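Handout 4: Buying a hand-held gripper kit
Automation for Small Workshops, evening group, April

Bring this to the next session, we won't reprint it.

Three kits on the list so far: Grulloreo, Badska and the Garba starter pack. All sold as a pair of hand-held grippers plus software. You do the job by hand, the kit records it, the recording goes towards training a robot arm. Prices before VAT. Grulloreo 700, Badska 600, Garba still hasn't sent a quote so leave that row blank.

What the seller will talk about: software, dashboard, support. What you should ask about first: the fingers.

Finger pads — things to check
Surface. Smooth pads slip on varnished or painted parts.
Spares. Are they in the box or extra?
Fixing. Screws or glue? Glue is a pain.
Shape at the tip. Matters for small parts, less for boxes.

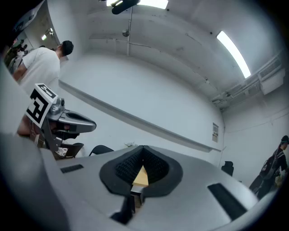
Pad texture is where the cheap kits save money, so look at it close up before you sign for anything. Flat rubber is fine for cartons. For small work you want something with more bite, like the dense bumpy pads on either side of the little wooden block, meeting in a narrow V near the top. Ask the seller to hold your own smallest part in the pads, not thier demo part. If they say no, write that down too.

Markers
Square black-and-white patterns, used to work out where each gripper is. Ask:
— can you reprint them yourself or must you buy them
— what happens when one gets scratched
— do they need to face the camera all the time, or is a short gap OK

Two-handed jobs
Most sellers demo with one hand. Make them do two. Lids, bags, anything where one hand steadies and the other works. Pornia (the reseller for Badska) offers a 15 minute trial at your own bench, take it. Use a container you really use at work.
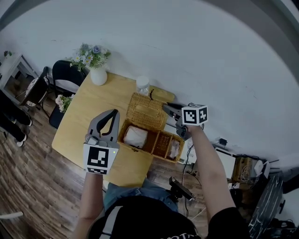 Fig. 2. Two-handed work at an open wicker basket, one gripper in each hand, right one at the lid end.

Points from the trial sheet, copy these out:
Weight after 15 minutes. Wrist sore? Say so.
Cables. Where do they run, do they catch on the table edge.
Opening width. Measure it, brochure numbers are often for the bare fingers without pads.
Left and right — same part or handed? Handed means 2 sets of spares.
Noise, only if you share a room.

Service contract
Badska quote includes one visit. Grulloreo is post-it-back only, you pay the carriage. Ask both how long a repair takes and wether you get a loan unit. Get it in writing.

For next time: fill in the comparison table on the back, one row per kit, one line on which you'd buy and why. Half a page is plenty.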